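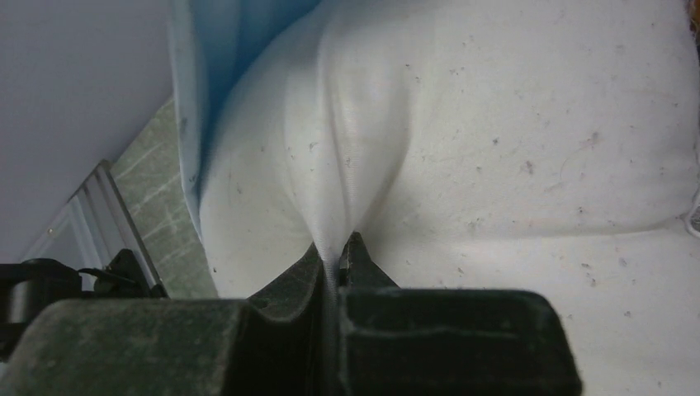

Page last changed: February

Section 2. Setting up your first evening review

Welcome back. If you have worked through Section 1, you already have your Clarance notebook open and your name on the inside cover, and you have chosen the place where you will sit. Now we come to the part most people bought the notebook for, the evening review of conscience. You do not need any religious belief to use it, and you do not need to give any up either. Inès Fleury, who wrote the first version of this guide, liked to say that conscience was an old house with many front doors, and we have tried to keep all of them unlocked.

Before you begin

You will need the notebook, something to write with, and 30 minutes in which you are unlikely to be called away. Please turn your phone off or leave it in another room. Many of our readers start at 9 p.m., but any hour will do so long as the day is mostly behind you.

Steps

1. Sit down and let yourself settle. Stay quiet for around 2 minutes. There is no special way to breathe, and if your mind wanders off to the grocery list, just come back when you notice.

2. Turn to the left-hand page and write down the day in plain order, from getting up to now. Short phrases are fine ("argued about the car," "called my brother back"). Leave out any judgments for the moment — they have their own page.

3. Read the list over slowly and put a small mark beside anything that gives you a tug, whether of shame, pride, or plain unease. Mark it even if you can't say why.

4. Choose one marked item, and only one, and copy it to the top of the right-hand page.

5. Under it, answer these in your own words: Who else was affected? What did I owe them? What would I think of a friend who had done the same?

6. If you use the Ó Gríofa prompts at the back of the notebook, read one now. They come in 2 sets, one that speaks of God and one that doesn't. You may use either, or take turns with them, and the steps stay the same.

7. Write one thing you could do tomorrow. Keep it small enough that you would be a little embarrassed to skip it. "Apologize to Dana for the remark at lunch" is good. "Be kinder" is too wide to act on.

8. Close the notebook and get up.

Note: Some evenings you will have no marks at all after step 3. Write "nothing tonight" and go to bed with an easy heart. Please don't go hunting for faults to fill the page!

Note: If you moved over from the older Heltov booklet, you will remember giving yourself a score at the end. We have taken the score out. You can keep your old pages, of course, but please don't carry the numbers forward.

Caution: A tug of guilt is worth listening to, but it can be mistaken. People feel guilty for resting, for saying no, for things done to them by others. If your answers in step 5 show that you owed nothing, write that down too and let it stand.

Caution: If the review regularly leaves you distressed or keeps you awake, stop using it and talk with someone you trust, such as a doctor, a counselor, or a minister if you have one.

Carrying on

Do the review for 25 evenings before you read your pages back, and if you miss one, just pick up again the next night. When you are ready to read back, go to Section 3. Those of you meeting in a Prukomach discussion circle should read Section 4 first, as it covers what to share and what to keep to yourself.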